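12 December 2020

Clearing-the-table work, simulated bench. Writing this up at the weekend while I still remember which runs were which.

The question from the October meeting was whether we can tell Hutadik that a two-arm setup will clear and sort a table of mixed household things without a person standing by. My answer today is no for the table as a whole, and a cautious yes for part of it.

Ran the Clarmont task list from the top. Each run starts with the objects scattered in a fresh layout. The job is to put bottles away in the cupboard, leave ornaments where they are, and finish with a clear strip in the middle of the table. Time limit 12 minutes, which is generous. I could do it by hand in one.

Total so far is 830 runs since the scene was rebuilt. I threw out the early ones where the cupboard doors had the wrong hinge limits.

Upright bottles: fine. The grasp planner picks the body below the shoulder and mostly gets it first time. Slight leans don't bother it. Success is above the line we set for ourselves and I'd be happy to show this part to anyone.

Bottles on their side: poor. About 60 per cent get picked up at all, and a good share of those slip round in the fingers on the way over, so they reach the shelf at an angle and won't stand. Kang's paper grips from the neck and turns the bottle upright in the air. I tried the same thing and the wrist ran into its own limit on any bottle lying near the table edge. Needs a regrasp step. Not started.

Clear glass: the depth channel still treats it as if it were not there. The arm swept through a tumbler in run after run. In simulation this costs nothing, in a kitchen it's broken glass on the floor. Raised the segmentation threshold, which helped with the tumbler and then made the planner avoid shadows. Put it back.

Ornaments: the rule "leave it alone" is harder than it sounds. The forearm is bulky and the planner only cares about the fingers unless told otherwise. Added a 50 mm margin round the plant and the hourglass. No more knocks on either, but the arm now refuses some bottles standing close to them and sits there until the time limit. A person would just reach over the top. I want to try a smaller margin for the hand and a larger one for the elbow.

Two arms: they still get in each other's way at the left side. Splitting the table down the middle stops the clashes and wastes half the reach. Leave it split for now.

On the wider question. Loading identical parts into a tray, as on the Brillevberg line, is a solved job by comparison, and I don't think we learn much about chores from it. At home every object has its own rule and the rules change with whoever lives there. Our system does one of those rules well. It could be useful as a helper that does the upright bottles and leaves the rest, provided it reliably knows what to leave. At present it doesn't, see glass.

To do:

- regrasp for lying bottles, start with the neck grip
- separate margins for hand and elbow
- ask for the newer depth noise model
- repeat the glass runs with the lights turned down
- log waiting time separately from moving time

Scene I'll be using for the margin tests:

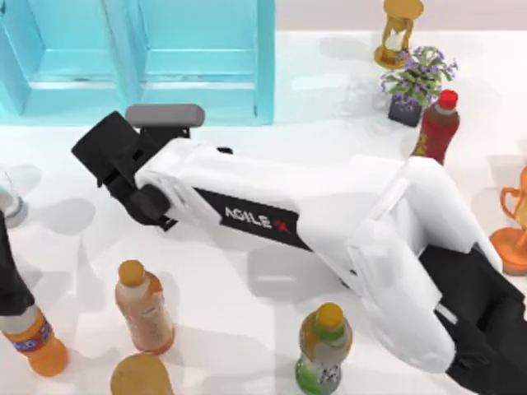
Read this on Monday and would argue with the "cautious yes". If it picks up the upright bottles and somebody still has to come back for the ones lying down and the glasses, that person has hardly saved a trip. I'd report it to Hutadik as minutes of human work left over per table, and do the regrasp before touching the margins.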